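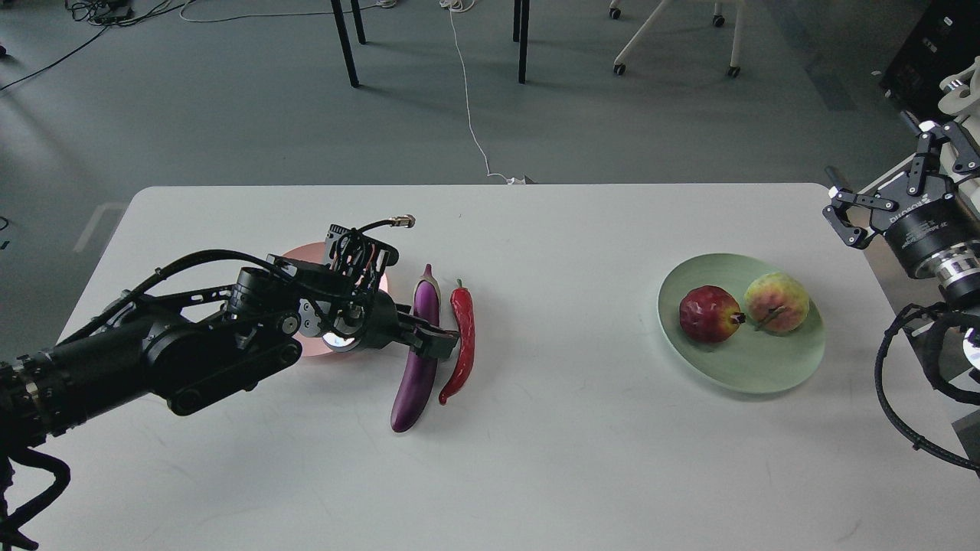 Eggplant, chili pepper and two plates on the work table.

Handout 5 — Sorting Fruit and Vegetables for the Table
Food Service Basics, Lasmont Evening School

In the kitchen we often sort by use. A botanist sorts in another way. The eggplant and the chili pepper grow from a flower and have seeds inside, so for the botanist they are fruits. In this course we follow the cook: they go with the vegetables.

For the exercise you need two plates in different colors. Vegetables go on the pink plate, sweet fruit goes on the green one. Please decide the groups before you touch the food.

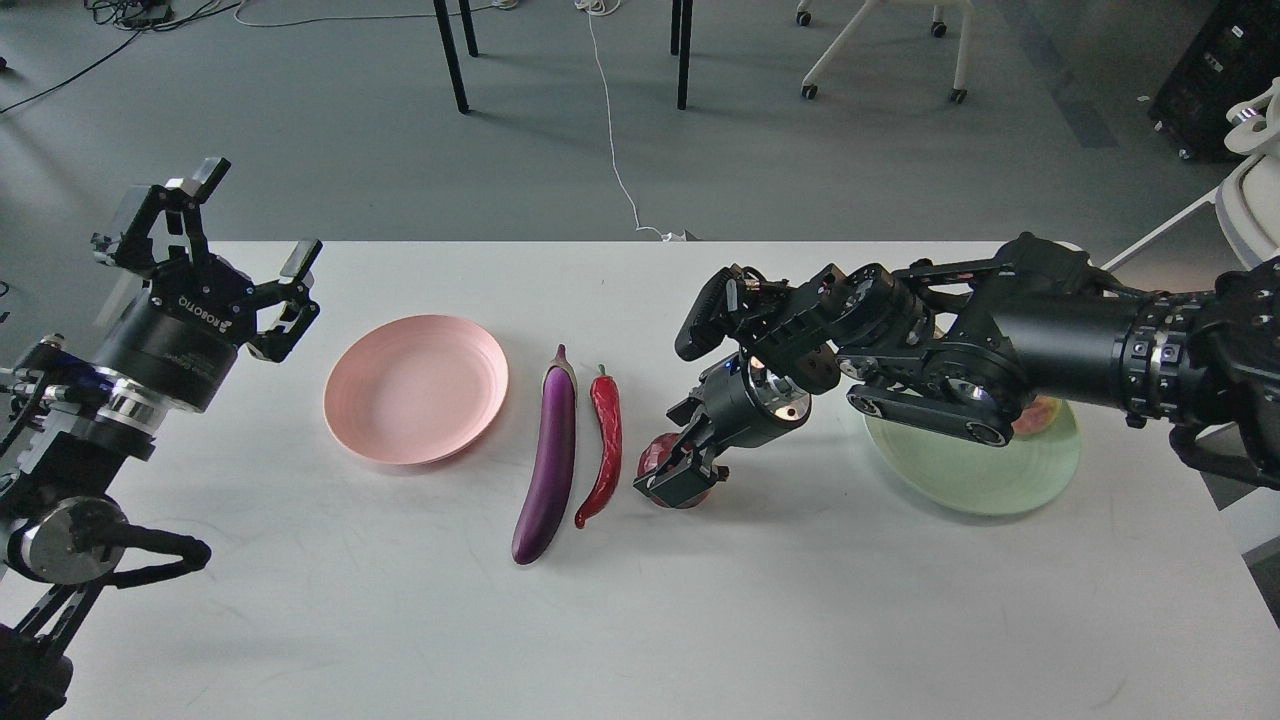

Where does the pomegranate go, if we eat only the seeds?
It goes with the sweet fruit. The part we eat does not change the group.

Some points about placing:

Lay the longest piece first. An eggplant is often longer than a small plate, and then one end may pass over the rim. This is accepted in the exercise, but for service you must choose a bigger dish.

Hold a chili pepper near the stem. The skin stays clean and you do not press the thin tip.

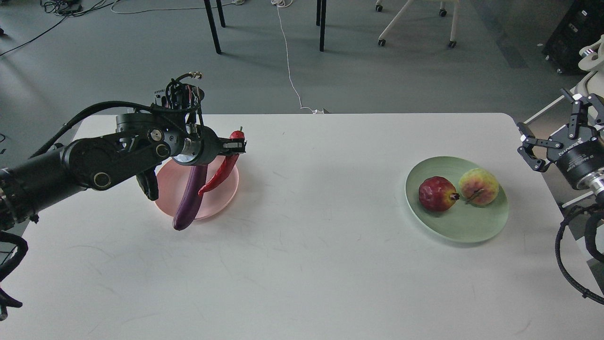 Round fruits roll easily, so put them down slowly and let them touch each other. Two pieces side by side are more stable than one alone — you will notice it when you carry the plate.

Homework: read page 51 in the course book and write 8 foods which a cook and a botanist would sort differently. Bring the list in December to the Nargate room.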